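Search this journal Enter keywords Go

4.2 Attrition and adherence

Of the 1,383 adults enrolled through the Nesgate clinics, 406 missed their second shingles dose, a programme outcome our grant application had described as unlikely. Reminder letters recovered 79 of them. Nine wrote back to correct our spelling.

Figure 3

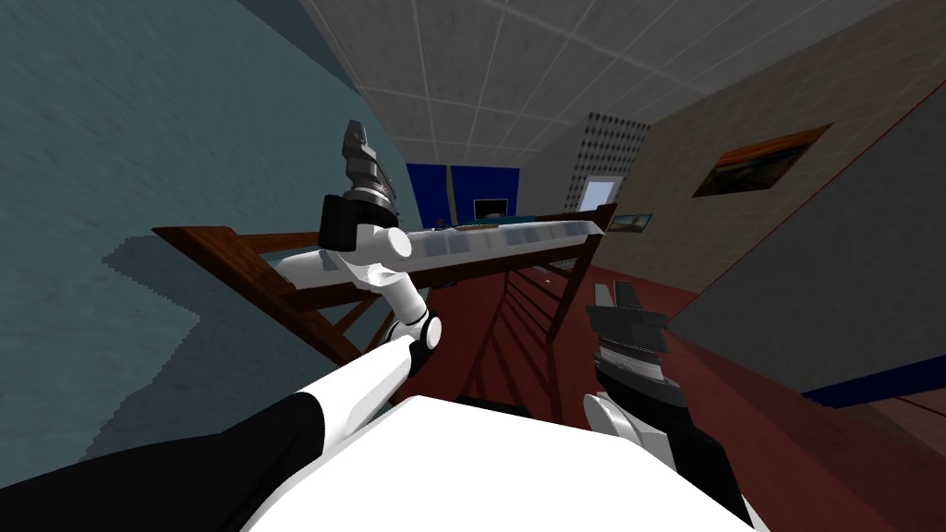 Missed doses clustered in October, when the Homen clinic moved its hours to suit staff and, by its own survey, few patients. Csonka and Ung (the Jusirard cohort) report a similar dip and blame the weather.

Contact the editors | © Sarmiento Press | Back to top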